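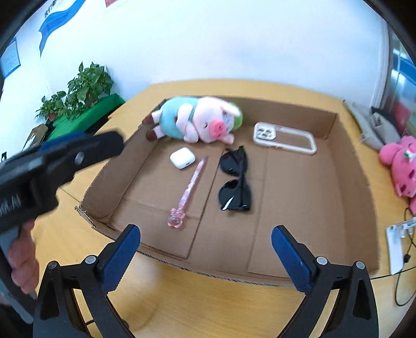
Last updated 9/15/20

What I Learned About Sorting Odds and Ends at the Lepik Open Day

I went to the Lepik open day mostly because my neighbor Aslı Kurtuluş had a spare ticket and didn't want to drive over by herself, and I came home with a whole page of notes for the junk drawer. I know that sounds backwards! You go to look at robots and you come back thinking about your own kitchen. But the folks there spend their days teaching machines to pick up the same stuff the rest of us lose, and they've had to think hard about how small things sit in a box.

The table I stayed at longest was the one with the hand-held grippers. You hold one by the handle, work the fingers open and closed, and pick things up out of a shallow cardboard box - a plush pig, a pair of folded sunglasses, an earbuds case, a phone case, a sparkly pink wand with a flower on the end. Kwan-ho Mak was looking after that table and was very patient with me. I dropped the pig twice. Aslı got it on her first try and mentioned it all the way home.

So, the tips, with a bit of my own experience mixed in.

Use a shallow box. A deep bin looks tidy from across the room, but you can't get your hand (or a gripper) in at a decent angle, and everything good ends up at the bottom. I cut an old shipping box down so the sides come up to about 5 inches and it has been wonderful for the stuff by the front door.

Spread things out before you sort them. I used to dig through the heap one piece at a time. Now I tip it all out into the low box, give it a little shake, and leave some bare cardboard showing between things. You see what you have right away, and half of it you'll want to toss.

Put soft pads on hard jaws. The gripper fingers had textured blue pads on the inside, and I went straight home and did the same to my kitchen tongs and the old reacher I keep in the laundry room. A bit of non-slip shelf liner and two rubber bands will do it. My reacher used to let go of every smooth jar I aimed it at, and now I trust it with the vanilla.

Pick up long thin things by the middle. Kwan-ho told me this while I was chasing the wand around, and it goes for wooden spoons, knitting needles and candles too. If you grab one near the end it wants to swing.

Open wider than you think you need to. Come down with the tongs wide, then close slowly. I was forever nudging things away from me by starting too narrow, and I do the same thing with pickles.

Fold your sunglasses before you put them down. They take up less room, and the arms don't catch on your charging cords. Édgar Bedoya, who gave the talk after lunch, keeps his in an old sock, and I have since stolen that idea.

If there's another open day in November I'd go again, and I'd get there early. Parking was in the back lot, the coffee was free, and the line for the gripper table got pretty long once the families showed up. Wear short sleeves or push them up. Mine kept brushing the side of the box.

Get new tips in your inbox! Enter your email to join our newsletter. You can unsubscribe at any time.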